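Monday, late

Back from Dillden and too tired to do this properly so — notes.

Bus was 2 hours in the end. Sat by the window, feet freezing, heater only on one side. The allotment at Dillden is in a worse state than I'd feared. Brambles right over the bottom fence, shed door hanging. Rent letter came to 62 for the year, up again, and for that you get one tap shared between the whole row and a skip that never gets emptied.

Dug potatoes anyway. Half of them slug-eaten but enough for a fortnight if I cut the bad bits out. Beans finished. Pulled them all down, kept the poles, tied them with the last of the string. Onions drying on the rack and smelling lovely. Must order garlic before the end of September, last year I left it to November and got the soft stuff nobody else wanted.

Stopped at Tikilville on the way home for compost. Druravis has put the big bags up and the small ones are all peat, so came away with nothing but a packet of broad beans and a sore back. Also saw the poster for the Tilahun orchard — they want 600 trees in by spring, and they've 489 so far. Might put my name down for a planting day. Might not. Depends on knees.

Rain started as I got to the door. Boots in the hall, mud all up teh stairs, will see to it tomorrow. Soup from the freezer, ate it standing up. Forgot bread. Again.

Slept in the chair for a bit, then woke up cross and wrote out the seed list on the back of the rent letter. Leeks, chard, the yellow courgette if they still do it. No more kale. I don't even like kale.

Pink cloth with the stars is on the table and wants ironing, creases in it still. Can't face it tonight. Bed.

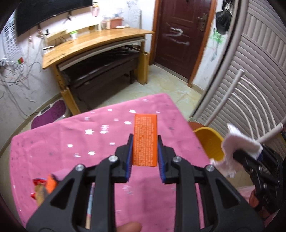
Tuesday

Knees bad, as expected. Potatoes washed and in the sack by nine. Mud off the stairs, mostly. Rang about the shed hinge and got no anwser so will try again after lunch. Dry out now — going to get the washing on the line while it lasts.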